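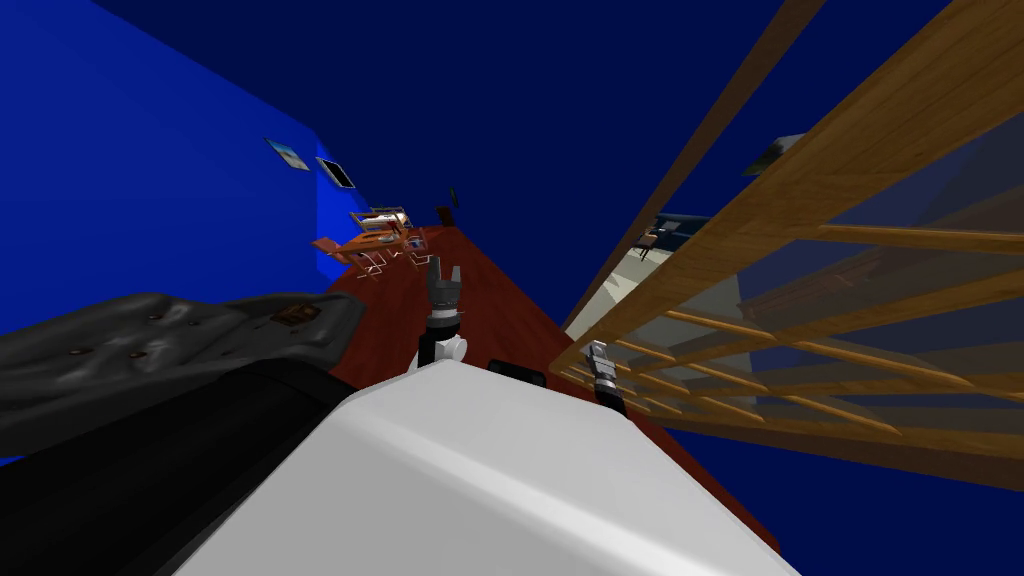 A room in a computer rendering.

The upholstery shop called Penner occupies 720 square feet behind a tire store in Durholm. The owner has worked there since she was nineteen, first for her uncle and then for herself, and she asked that this article use the shop's name and leave hers out. Customers call her Penner anyway, she said, though that was the name of the man who ran the place before her uncle.

We talked in December, which is her slow month. People want their furniture in the house for the holidays and bring it in after New Year's. Two armchairs were waiting for fabric and a church bench was upside down on the sawhorses.

I asked how she decides whether an old couch is worth redoing.

"I pick up one front corner," she said. "If the other front leg comes up with it right away, the frame is holding together. If I lift it six inches and the other leg is still on the floor, the joints are going. Then we have a different talk about money."

Most of the couches she sees were bought in the last fifteen years. She will work on some of them. The ones she turns down usually have frames made of stapled board, and once the old cover comes off there is nothing left that will hold a new tack.

"I don't like telling people that. They love the couch. Their kids were little on that couch. But I would be charging them for a new couch and giving them back the old one."

A full job on a three-cushion couch starts at $1,975, and the customer pays for fabric on top of that. She knows how the price sounds. Much of it is time spent taking things apart. An older piece can have three layers of covering, each put on over the last, and all of it has to come off before she can see the springs.

"Pulling staples is the job," she said. "Everybody thinks it's sewing. I sew for maybe a day. I pull staples until my wrist quits."

She keeps the old covers and uses them as patterns for the new ones. Each piece gets marked in chalk with where it came from and which way is up. She learned that from her uncle, who once cut an entire back panel with the stripes running sideways and had to buy the yardage twice.

On fabric, she has opinions. She likes wool for chairs that get used every day and heavy cotton for anything a child will sit on. She orders most of it through Lerari, a supplier she has used since her uncle's time, and she tells customers to take a sample home for a week before they choose.

"Put it on the arm. Look at it at night with your own lamp. People pick a gray in the store and it's purple in their living room. I can't fix that after it's cut."

She is less patient with the question of pets. Cats will scratch what they want to scratch, she said, and a tight flat weave holds up better than anything with loops in it. For dogs, she recommends a washable throw and low expectations.

Cushions are where she thinks people can save money. If the frame and springs are sound and the cover is only tired, new foam can make a seat feel right again for a small part of the cost of a full job. She asks customers to bring in the cushion covers so she can measure the inside. The foam gets cut a little bigger than the cover so the corners fill out.

"You can do that one at home," she said. "Wrap it in batting, fold it like a taco, push it in. Get somebody to help you with the zipper."

The oldest piece she has worked on recently was a rocker that belonged to a customer who had just turned 77. His mother had nursed him in it. The seat was stuffed with horsehair, and she washed the hair, dried it on a screen and put it back.

"He asked if it would be cheaper to use foam. I said yes, a lot cheaper. He thought about it and said put the hair back."

She has taken on one apprentice, who comes in after school and is allowed to do outside backs and dust covers. The evening class she used to teach at the Trirell center ended when the center needed the room, and she would like to start it again if she can find a space with a freight door. Students bring in dining chairs to begin with. A drop-in seat has four screws and no sewing, and most people finish one in an evening.

The shop opens at 8 a.m. Estimates are free if you bring the piece in, and a photo with a tape measure in it will get you a rough number.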